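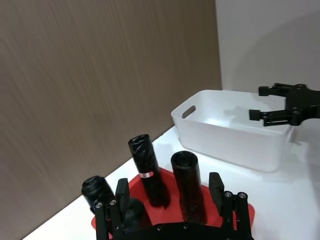
Why do people sort things into different bins?

Sorting puts things that belong together in the same place, so they are easy to find, easy to count and easy to put away.

Think about your sock drawer. If every sock, T-shirt, swimsuit and mitten you own were mixed up in one giant heap, getting dressed would take all morning! Put the socks in one place and the mittens in another, and your hand knows where to go before you are even properly awake.

What is a group?

A group is a bunch of things that are the same in some way. The way they are the same is called the sorting rule, and you get to choose it. That's the fun part!

Your rule could be color. It could be size, or shape, or what a thing is used for. Say you have a red cup, a red crayon and a blue crayon. If your rule is color, the red cup and the red crayon go together. If your rule is "things you draw with," the two crayons go together and the cup has to go and find some other friends. Same three objects, two different answers, and both of them are right.

Why are bins so often brightly colored?

Color is one of the quickest things our eyes pick out. You can spot a red bin from the far side of a room, long before you could read a word on it. Little kids who can't read yet can still learn "cups go in blue" in no time at all. It works in the other direction too. If you see something in the red bin that doesn't belong there, you know right away that it needs to move.
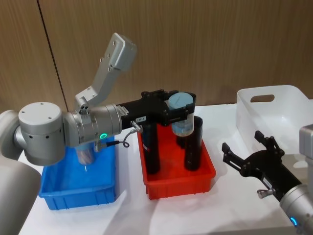
A clear cup with a light blue lid, above the red bin.

See-through things are tricky to sort by color, by the way. A clear cup can pick up a bit of color from whatever is near it. Light bounces off the bin, goes through the plastic and reaches your eyes, and now your clear cup looks pinkish or bluish. Try it at home with a clear plastic cup and some colored paper. Hold the cup close to the paper, then pull it away, and watch the sides of the cup as you go.

So for clear things, shape is often a better rule. A cup is open at one end and has a space inside to hold a drink. It's still a cup whatever color it seems to be today.

What about things that look nearly the same?

Now you need detective eyes! Imagine a few black rolls, the kind that look like rolled-up garbage bags. They are all black and they are all shaped like a tube. Would you put them in one group? Sure you could. But look more closely and you start to find differences. Is one taller? Is one shiny and crumpled on top while another is smooth and flat? Does one have a label?
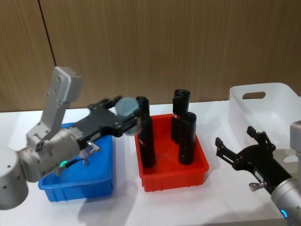 Tall, narrow things bring up another question, and that is how to stand them. A roll on its end takes up only a small circle of space, so you can fit several side by side in one bin. Lay the same roll down and it takes up a long strip, and it might roll away from you as well. The trouble with standing things up is that they can tip over. A bin with sides helps, because the sides give them something to lean on.

Try it yourself: the Tjoa game

Our reader Qistina Lubis sent us this one, and we have played it so many times since April. You need 5 small boxes or bowls and a pile of safe odds and ends, such as bottle caps, building bricks, buttons and pencils. One player thinks up a secret rule and sorts the whole pile without saying a word. Everyone else has to guess the rule. When somebody gets it, tip everything back into the pile and let them make up the next one.

Start with an easy rule, like color. Then get sneaky! "Things that roll" is a good one. So is "things with holes in them."

Words to know

Sort: to put things into groups.
Rule: the reason things go in the same group.
Transparent: clear enough to see through.
Cylinder: a shape like a tube or a can, with a circle at each end.

Written by Sheena Cairns for Musura Kids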